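Hustix daily log export, sample set
README

Hustix is a small script that takes the daily logs a crew types into Ladus, the job tracking system we use, and turns them into one report per project that you can print or mail. The folder holds the script, the report templates and the sample logs we tested it on. Read the part on limits before you put your logo on anything it makes.
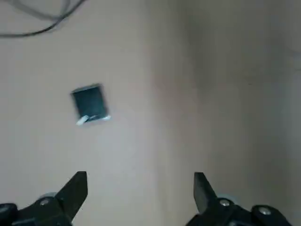
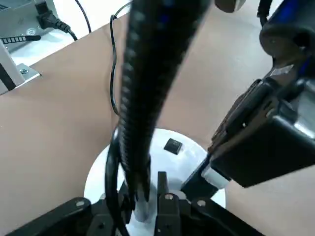
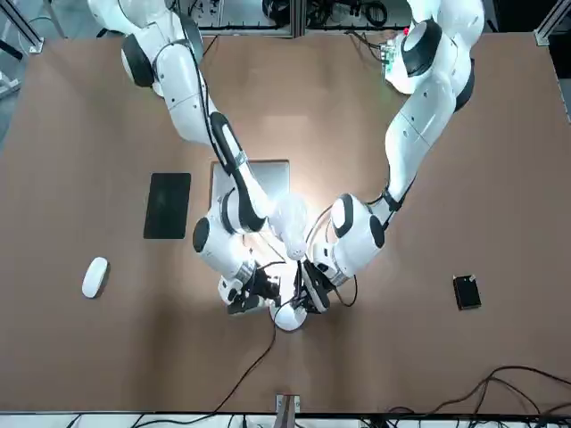

What's in the folder

logs/ has 200 daily logs from one job, the Flores site. Names and phone numbers are blanked.
reports/ has the output for each log that made it through.
templates/ has 3 layouts: daily, weekly and work order.
failed.txt lists every log the script gave up on, with the line where it stopped.

How well it works

Of the 200 logs, 141 came out as a report I would send to an owner without touching it. I was the only one judging, and I had already read the logs, so take that number for what it's worth. The rest had missing hours, a subcontractor listed twice, or weather notes that landed under deliveries. Another 15 minutes of hand editing fixes most of a bad weekly. I'm not convinced that beats typing the weekly yourself on a quiet job.

The Amov add-on says it "summarizes" long notes. I left it off by default. On the Flores logs it dropped two delays and kept a long remark on parking. If you turn it on, keep the original notes attached to the report.

Limits

One site, one superintendent, one way of writing. Logs from a different crew may break it in ways I haven't seen.
Change orders are copied as text. The script does not add up the dollar amounts, and the total box in the work order layout stays blank until you fill it in.
Logs entered after midnight get the next day's date. Ladus does this and I can't fix it from here.
Nothing checks that the report matches the log. The word "complete" at the bottom of each page only means the script reached the end of the file.

Running it

Put your exported logs in logs/, pick a layout in settings.txt, and run hustix from the top folder. Old reports are overwritten with no warning, so copy them somewhere else first.

Sample logs were last refreshed in August. The templates are older than that, and the weekly one still has the previous footer.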